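Section 4. Setting Up the Work Area and Checking the Hand Grippers

This section is for the person who prepares the room and for the two or more people who will work in it. Read it one time to the end before you switch on the Leltix hand grippers. The unpacking and the charging are in Section 2, and the installation of the Fanard recording software is in Section 3. If you received the kit before November, your printed booklet has the marker check after the first recording. Please follow the order given here.

4.1 How the grippers are held

Each operator holds the gripper by its handle, with the fingers of the tool pointing away from the body and the square marker uncovered.
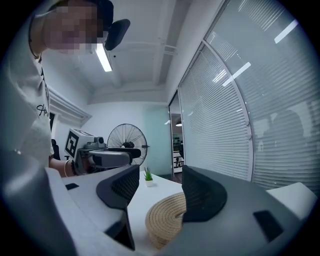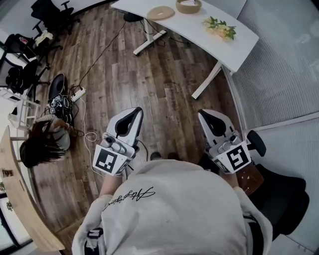
4.2 Preparing the room

1. Choose a table that stands firmly on the floor. A desk with metal legs is suitable if it does not shake when you lean on it with both hands.

2. Turn on the ceiling lights and leave them on for the whole session. Do not change between daylight and lamps in the middle of a recording. If one tube flickers, replace it or switch off that row.

3. Look for glass. Partition walls, windows and glass doors give reflections of the lamps, and the tracking can follow a reflection for a short time as if it was a real point. Close the blinds where there are some. If there are no blinds, hang a plain cloth to the height of your shoulders.

4. Move the chairs away from the side where the operators will stand. Two steps of free floor behind each person is enough.

5. Lay all cables along the wall or under the table. Where a cable must cross the walking way, fix it flat with floor tape over its full length.

CAUTION: The cable of the gripper is 2 meters long. Do not pull it tight. A tight cable turns the gripper in your hand by a small angle, and you will not feel it, but the recording will show it. It can also pull the plug out of the port and damage it.

6. If you use a fan, set it so that it does not blow on the table. Light things such as paper, leaves and thin cloth must stay still until an operator touches them.

Note: Santoro power strips from the kit have a switch for each socket. Switch off only the socket you need. The main switch stops the receiver too, and the session will be closed without saving.

4.3 Placing the objects

7. Put on the table only the objects of your task list. For a first session we recommend soft or light things that are easy to close the fingers around: a small basket, a cushion, artificial flowers, a plant in a small pot.

8. Leave a free space as wide as one hand between the objects. Beginners often put everything close together, and then the second finger pushes the neighbor object away.

9. Keep glass, knives and full cups away from the table until all operators have finished the practice in 4.6.

10. Take one picture of the table with your phone. You will need it to put the objects back in the same place after each recording.

4.4 Checking the markers

11. Clean each marker with the dry cloth from the kit. Do not use alcohol. It makes the black parts shiny and the camera loses them under a strong lamp.

12. Check that the corners of the marker are flat. If a corner has come up, press it down for one minute. If it comes up again, change the marker (spare part 106) and repeat the calibration from Section 3.

13. Check that each gripper has its own marker. Two grippers with the same pattern must never be in one room. The software will accept both and mix their positions, and there is no warning for this in the present version.

14. Roll up wide sleeves. A cuff or a loose shirt that falls over the marker is the most common reason for holes in a recording. Bracelets and watches can stay on if they do not reach the housing.

4.5 Starting the grippers

15. Hold the gripper by the handle, not by the fingers. The finger pads are soft and will keep a bend if they are pressed for a long time.

16. Press and hold the power button until the light is green. A yellow light means that the gripper is searching for the receiver. Wait for it – do not press again.

17. Open and close the fingers fully 4 times, slowly. On the screen the opening value must go from 0 to 100 and come back. If it stops at almost 100, the pad is probably not seated well. Switch off, push the pad down at its base until you hear a click, and begin again from step 16.

18. Point the gripper at the table and look at the live view. Both fingers must be in the view, one on each side, with the working area between them. The dark corners of the view come from the wide lens and are normal.

19. If you work with one gripper in each hand, do steps 15 to 18 with the left one first. Then take the right one. The software gives the sides in the order of starting, and it is not possible to exchange them later.

4.6 Practice before the first recording

20. Stand at the table with your elbows near the body. Pick up one object, lift it a little, put it down in the same place. Do this with each object.

21. When two operators share one table, agree on who takes which side. Speak before you reach across. The grippers do not have any sensor that would stop you from hitting the other person.

22. Do not look for speed. A slow movement is always usable, a quick one is sometimes blurred.

23. After the practice, put the objects back according to the picture from step 10 and press Start.

CAUTION: Stop at once if the housing becomes too hot to hold. Switch off, unplug the cable and leave the gripper on a hard surface, not on a cushion or clothes. Do not use it again before you have written to us.

4.7 If something is not right

The live view is black: the cable is not fully in. Push it until the ring around the plug is not visible.

The position jumps when you turn to the wall: see step 3.

The position jumps only on one gripper: see steps 12 and 14.

The fingers close but the value does not change: restart the Fanard software, not the gripper.

For other problems, write down the light color and the number of the step where you stopped, and send both to the support desk in Drelley. We answer in English and in Italian.

Text of this section: Giorgia Marras, Leltix user documentation – Support desk Drelley – All rights reserved – Back to top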